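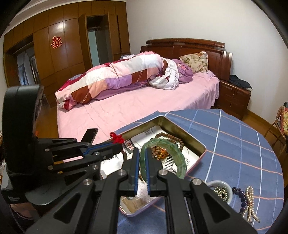 家庭旧物为何值得由公共机构登记造册？
旧物所附的家族记忆大多只存于口述，持有人一旦离世，来历便难以查考；由机构统一登记，可使物件与其来历一并留存，供后人查阅与研究。

基于上述认识，沃恩维尔（Wornville）地方文献馆自去年10月起开展“家藏登记”工作。该项工作不征集实物，不作价值鉴定，仅对居民自愿申报的家庭旧物进行文字著录，并采集持有人的口述。截至目前，共有128户家庭完成申报，著录物件753件，其中以首饰、信札、证件和日用器皿居多。

主持此项工作的馆员约洛·普罗瑟罗（Iolo Prothero）表示，地方文献馆过去的收藏以官方文书、商号账册和教会记录为主，普通家庭的生活史长期缺位。“我们能够查到一座桥的造价，却查不到当年过桥的人随身带着什么。”他说，登记表最初设有24个栏目，试行后删去近半，保留下来的项目中，“由何人交予何人”一栏填写最为详尽，“年代”一栏则空白最多。
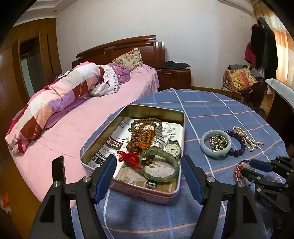
年代不详并不妨碍著录。按照文献馆制定的规则，凡持有人无法确认的信息，一律照录其原话，不由馆员代为推断。有申报人称一枚胸针是“祖母出嫁以前就有的”，著录时即保留这一说法，另在附注中写明祖母的生卒年份。普罗瑟罗认为，家庭内部的时间表述自有其尺度，以婚嫁、迁居和生育为界，强行换算为公历年份，反而会损失信息。

口述部分的整理更为费时。访谈一般在申报人家中进行，录音经转写后交本人核对，本人有权删改或要求暂缓公开。现已整理完成的录音超过240小时，内容涉及旧城改造前的街巷格局、埃切维里（Echeverri）纺织厂的女工宿舍，以及数次洪水后的迁居经过。其中关于纺织厂的部分，与馆藏工资册多有可互证之处，已由研究人员另行编目。

登记工作亦遇到若干困难。同一物件由兄弟姐妹分别申报、说法各异的情形并不少见。文献馆的处理办法是并列收录，不作取舍，各条之间互相注明参见。另有部分家庭对公开姓名存有顾虑，馆方允许以街区名称代替，原始表格则封存于杰辛伍德（Jesinwood）分馆库房，非经申报人书面同意不得调阅。

在保存建议方面，文献馆编印了一份供居民取阅的说明，内容以简便易行为原则：纸质物件宜平放，避免折叠；金属与纸张应分开存放；串珠类饰物的旧线如有磨损，应先记录珠子的排列次序，再行换线；物件的来历宜用铅笔写在无酸纸上，与原物同放。说明特别指出，旧包装、旧票据若与物件存放多年，不应随意丢弃，其上的文字常可为判断年代提供旁证。

著录数据目前存放于文献馆委托科索纳诺（Kosonano）公司维护的检索系统，读者可在阅览室按物件类别、街区和家族关系查询。首批目录定于2026年9月1日起开放，第二阶段申报同日受理，范围扩大至城北各街区。居民可携带填写完毕的登记表前往总馆或杰辛伍德分馆办理，行动不便者可预约馆员上门。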